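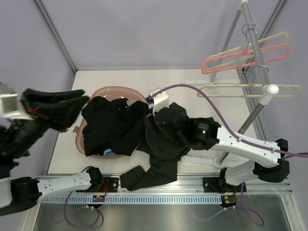 prins_fan
Washing black cotton in cold water and I love it! 11 months in and my work shirts still look new. Inside out, short cycle, line dry -- so easy.

Cikance
Cold is fine for color but it does nothing for sweat. I go warm every time.

reltico2000
Same here. Also try a splash of vinegar in the rinse, my jeans love it!

prins_fan
Warm faded two of mine by December. Soak the armpits first, then cold.

Cikance
Soaking is a whole extra step though. Not sold.

previdell_500
I soak overnight and it's zero work! Just don't leave light stuff in with the black -- ask my socks.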